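The Box That Outlasts the Leftovers

By Remzi Güneş
2 Apr 2020
5 minute read

Dilek Uçar keeps her food containers in one deep drawer next to the stove, lids on. It took her most of a year to get there. Before that she had two shelves of bottoms and a bread bin full of tops, and finding a pair that matched could take longer than heating the soup.

She runs the lunch kitchen at Gillstead, a shared workshop building where 20 people eat at noon. Most of what she cooks is stored overnight at least once. Lentils, rice, roast peppers and chopped onions all go into plastic boxes with clips on the sides, and the boxes go into a refrigerator that was bought for a much smaller group.

"I used to buy whatever was on sale," she says. "Then I had eleven kinds of lid."

Last May she gave most of them away and started over with a single shape in two sizes. Her choice was a long rectangular box from Soylu, a housewares supplier that sells mostly to cafes. She ordered the large size for cooked food and the small one for sauces. The whole order came to $250, delivery included. A similar set from Asex would have been cheaper, but she had used those boxes in a previous kitchen and the hinges had gone stiff.
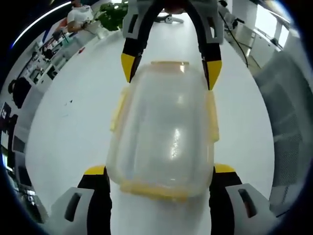
Clip-lid containers all work on the same idea. A flap on the side of the lid folds down and catches on a lip under the rim of the box, pulling the lid tight. Some have four clips, one to a side. Others have two, like the clear one on the white table, with its yellow clips on the long sides and a pale yellow rim to match. Two clips are quicker to open with a full hand. Four hold better at the ends, where a long lid tends to bow upward as it ages. Dilek Uçar has used both and does not think it matters much for anything thicker than broth.

The clip is usually the part that fails. It bends at a thin strip of plastic, and each opening works that strip a little. Turside, a small repair shop two streets from Gillstead, keeps a crate of orphaned lids and boxes by the door for anyone who wants to look for a match. The crate held 100 pieces when I visited. Most of the lids in it had at least one clip missing, and the boxes had nothing wrong with them.

Heat shortens the life of a lid. So does the bottom rack of the dishwasher, where it can warp enough to stop sealing. In the lunch kitchen the boxes go in the machine and the lids are washed by hand in warm water. If there is a removable seal, it comes out once a week and dries separately. Tomato sauce goes into glass, after several boxes turned orange and stayed that way.

Clear sides are worth having. A cook who can see half a box of chickpeas from the refrigerator door will use it. Dilek Uçar still labels everything with masking tape and a marker, contents first and then the day it was cooked. The tape goes on the box and never on the lid, as lids get swapped during washing.

The shape took some getting used to. Round tubs are easier to scrape clean, and she kept a couple for yogurt. But the rectangular boxes fill a shelf from side to side – the old mix left gaps everywhere – and they stack four high without sliding. Rounded corners help with the scraping. Square ones hold on to rice.

Storing them empty is harder. With the lids off, the boxes nest and take up a third of the room, and the lids end up in the bread bin again. With the lids on, everything stays paired but needs a deep drawer. She moved her baking trays to the top of a cabinet to free one up.

She has lost two lids since May. One melted on a burner. The other went home with somebody's lunch, and she has asked for it back twice.

Last updated: 100 days after first publication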